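Prelolik Guesthouse: Questions We Get a Lot

Twelve rooms, one kettle per room, and a front desk that closes before you expect it to.
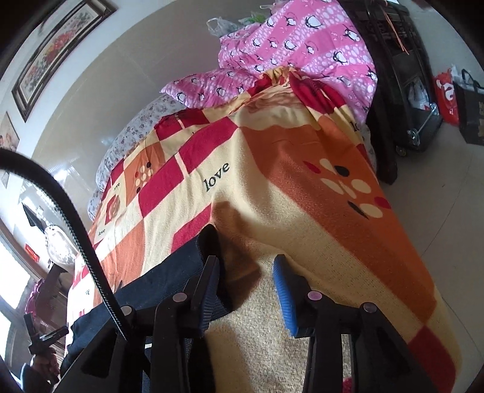

What time is check-in?
3 p.m. If you show up at noon we'll take your bags and point you toward lunch.

Can I get in late?
Yes. The door code comes by text in the afternoon. Please save it somewhere other than the phone you're about to let die on the train.

Is breakfast included?
Coffee, toast and eggs are. Pancakes are extra, and Khang Trương makes them at the speed he makes them.

Can I have more blankets?
Ask at the desk before 10 p.m. After that, try the hall closet — the door sticks, so pull hard.

Do you take pets?
Dogs, yes. Cats, by arrangement. We had a parrot once and we now have a parrot policy.

Is there parking?
Behind the building, first come, first served. The spot by the fence is narrower than it looks, as several mirrors can confirm.

What's the Wi-Fi like?
Fine for email. For movies, sit near the stairs.

How do I cancel?
Call extension 238 by the evening before and we'll refund the lot.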